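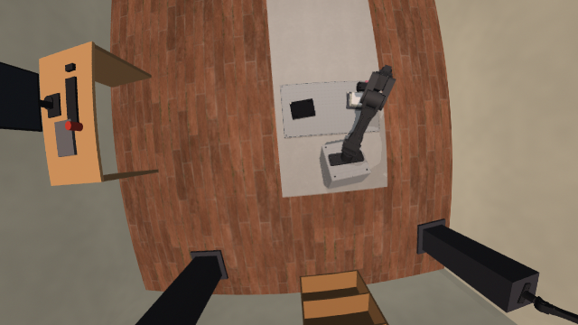
bemico-sim-picks

Data card, last edited 28 Feb 2019

Simulated pick attempts from our student club's entry for the Wokgate challenge. One arm on a pedestal, a flat tray, small blocks. All of it is rendered. No real hardware was recorded, so please don't cite this as evidence that anything works on a bench.

Contents
1,164 episodes, 309 of them marked as failures. I don't trust that split. The success flag comes from a height check on the object, and a block that gets flung upward passes it. Relabeling is planned for March — I'll believe it when I see the commit.

Known problems
The cabinet, the black pillars and the cardboard box are scenery. No task uses them, but a policy trained on images may well lean on them anyway.
Floor texture never changes.
Almost all the grasps come from 2 scripted controllers, so "diverse" in the old README was generous.

License
Same as the Zomadus loader. Check there before you redistribute.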